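3.2 Collecting demonstrations in simulation

All simulated demonstrations were recorded by remote control in Dustgate, our kitchen and workshop environment. The operator moves a handheld controller, and the change in its pose is mapped to the gripper of the simulated arm. A trigger opens and closes the fingers. We did not use scripted motions or a planner at any point, so pauses, overshoots and corrections by the operator remain in the data.

The operator works from two rendered views, one fixed and one attached to the gripper. The policy receives the same two views and nothing else apart from the joint readings. Early trials gave the operator a free camera as well. This made the work easier but led to demonstrations that the policy could not follow, as the operator was acting on things the policy had no way to see. The free camera was removed and those trials were thrown out.

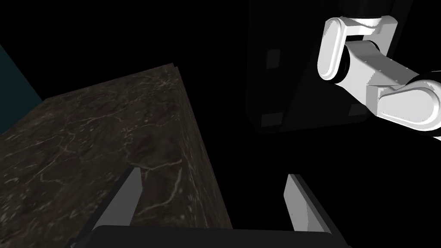 Figure 3. Rendered view with the gripper open near a marble-textured block. Part of a white arm is at the right.

Surface textures and lighting are drawn again at the start of each episode. Object positions are drawn separately, from a range set per task. Dark backgrounds are kept in the mix on purpose: in the earlier Wosov set every episode was brightly lit, and policies trained on it tended to stop short when a large part of the input was black. We do not filter episodes by how much of the target is in view.

An episode ends when the operator presses a button or after 900 control steps, whichever comes first. Episodes that reach the limit are kept but marked as incomplete, and they are left out of training unless stated otherwise. Each operator completed 8 practice episodes per task before recording began. These are not part of the released data.

For the hand-guided condition we used the Trummer arm with its joints set to be freely moved. The operator held the arm near the wrist and led it through the task — the fingers were driven by a foot switch, which left both hands on the arm. Recorded joint paths were then replayed without the operator, and only the images from the replay were stored. Replay adds time, but it keeps the operator's hands out of the training images. Section 4 compares the two conditions with equal numbers of episodes per task.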